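Wivbridge Laundry Support
Ticket: Stacked washer-dryer, upper door won't stay latched, load stops partway
Status: Open
Opened: May 17, 2026
Unit: Patlow stacked pair, white, in the room with the bed
Installed by: Plirach

Problem as reported

The upper door closes, clicks, and then pops loose partway through a cycle. The drum stops and the load sits there until someone walks past and notices. Plirach came out in November and told us the door was being closed "too gently." I have closed a lot of doors in my life and I don't believe that is a diagnosis. Reopening under a new ticket because the old one was marked resolved without anyone asking me.

What the manual says to try

Check for lint in the latch. Check that nothing is caught in the door. Check that the unit is level. Turn off, wait, turn on. I did all of this in November and I have done it again, with notes below, so please don't send the same list back.

Step 1. Clean the latch and the rim

Wiped the whole rim of the upper door and the catch with a damp cloth, dried it, then ran a cotton swab inside the catch. A little gray fluff came out, nothing that would hold a door open. Ran the dryer empty. It stopped after 28 minutes with the door ajar. The one before that had gone 8 minutes, so I suppose somebody could call it progress. I wouldn't.

The basket stays on the floor at the foot of the machine while I test, and nothing goes in it until a cycle finishes.
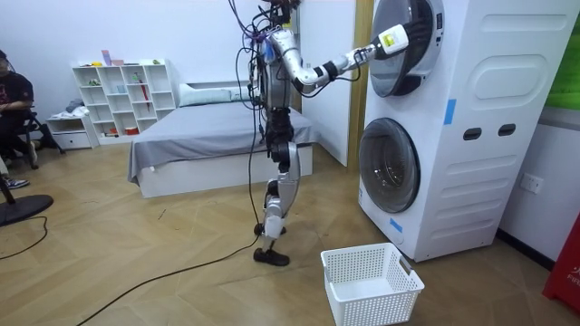 Step 2. Check that the unit is level

Put a spirit level across the lower machine, front to back and side to side. Bubble in the middle both ways. Plirach had suggested the floor was to blame, it being wood, and wanted to quote us for a plinth. With the level reading the way it does I'd like to hear what the plinth is supposed to fix.

The blue tape on the side panel and at the lower front corner is to stay on until this ticket is closed. If a technician comes, please don't peel it off and then ask me where it was.

Step 3. Rule out the socket

The wall socket to the right of the machine is low down but easy enough to get at. Plugged a lamp into it and left it on for an evening, no flicker. Plugged the machine back in, same fault. The reply on the old ticket blamed "unstable supply," which seems to be what they write when they haven't read the question.

Step 4. Compare the two doors

The lower door has never come open by itself. Same round dark window, same kind of click, and it needs a firm pull to open. The upper one comes away with a light tug. I tried each of them 4 times in a row and the difference was the same every time. If gentle closing were the trouble, I'd expect the lower door to suffer from it too. It gets closed by the same household.

Step 5. Run it with a small load

Support asked for a test with "a light mixed load." I don't see how a sock affects a latch, but fine. Put in a few shirts and ran the normal program. Stopped with the door ajar. Took the shirts out, shut the door hard, started again. It finished that time, and then failed on the next run with the door shut just as hard. 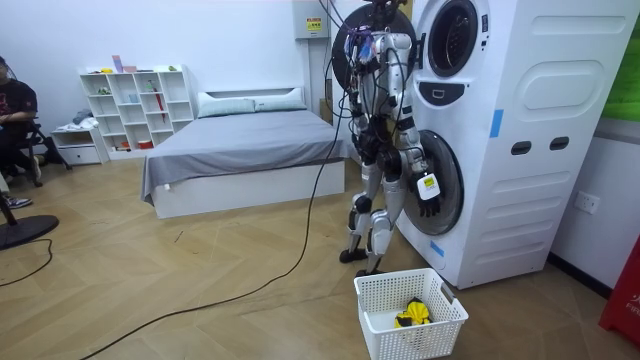 So a hard shut works once and then doesn't, and I am not going to slam a door for the rest of its life to keep a warranty happy.

Reply from Wivbridge, first line support

Thank you for your detailed notes. Please make sure the door is fully closed before starting a cycle. We also recommend Tzavaras drum freshener for best results.

My answer

The door is fully closed before every cycle. The machine won't start otherwise, as your own manual says. I don't see what a freshener has to do with a latch and I'm not buying one.

What I'm asking for

A replacement catch for the upper door, or a technician who brings one along. Your parts page lists the catch and the strike separately, and I suspect you'll need 2 visits if you only order one of them, so order both. I'd also like the November visit removed from the record as a repair. Nothing was repaired.

Until then the upper machine is off and we're hanging things on the rack. The lower one is in normal use and isn't part of this ticket.

Reply from Wivbridge, second line support

Catch and strike ordered. Waiting for stock. Ticket stays open.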